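September, 6 a.m.

Slept badly, up before the alarm. Rain until five, then nothing. Coffee from the small pot because the large one still has descaler in it.

I spent the first hour on the pencil pouch question. Hằng Lâm wants a recommendation for the drawing course by the end of the month: one case per student, same model, 21 students, and a price that Porent will hold through the winter. I have been using three candidates at home in turn and keeping notes. The gray one from Dokora is out. Its zipper binds at the corner on every second closing, and the lining frays where the graphite sticks rub against it. The tin is out on noise alone.

That leaves the pink one. Soft fabric, zipper, a pull tab made of cloth in place of metal. Cloth tabs wear at the fold, and I will check this one again in a month. For now the stitching is sound. Capacity by my own test is 10 pencils, a sharpener and an eraser, with the zipper closed and no strain on the seam. With a ruler added it will close, but I would not want to do that daily. 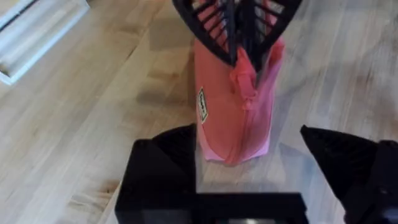 The pink pouch upright on the floorboards, label on the left side.

Standing is the property I care about most. A pouch that stands takes up less of a shared table than one that lies down. The test at home was simple: fill it, set it down, close the drawer of the desk beside it, see whether it falls. Filled to half or more, it held every time. Filled with only two or three pencils it depended on how they were distributed. Weight should go in first and sit at the base, so the sharpener goes to the bottom and the pencils after it. I will put that in the instructions in one sentence and expect it to be ignored.

Nhung Đoàn called at noon about the tables. She has the use of the long room at Plostovden until spring and wants the layout fixed before she orders lamps. We agreed on four seats to a table. Radek Machala had argued for six in his last message, on grounds of cost. Six leaves each person a strip narrower than a sheet of drawing paper turned sideways. I sent him the measurements and he has not answered.
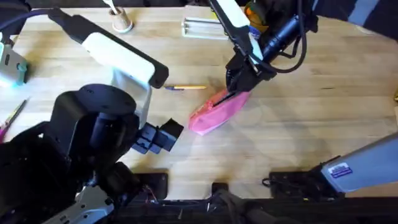
Storage on the table is the other open point. Nhung prefers a shared holder in the middle and no pouches at all during class. Châu Doãn prefers pouches only, everything back inside before the break. My view is that both are needed, with different contents. A rigid holder like the beige cylinder suits whatever is in use that hour, and a yellow pencil lying loose on the planks would be back in it with one short reach. The pouch is for transport, and lying flat it takes more of the wood than the holder does. So: holder on the table, pouch on the floor or in the bag. I wrote this up in half a page and sent it to both of them.

Price from Porent came in at four. They will do 40 as a minimum order, which leaves 19 spare. Thịnh Lò says the Kettle group would take ten of those if the color is not an issue. I have asked him to confirm in writing. The remaining nine can cover losses, and there will be losses.

Still to do: rinse the large coffee pot twice, sharpen the soft pencils, find the receipt for the Dokora case so that it can go back.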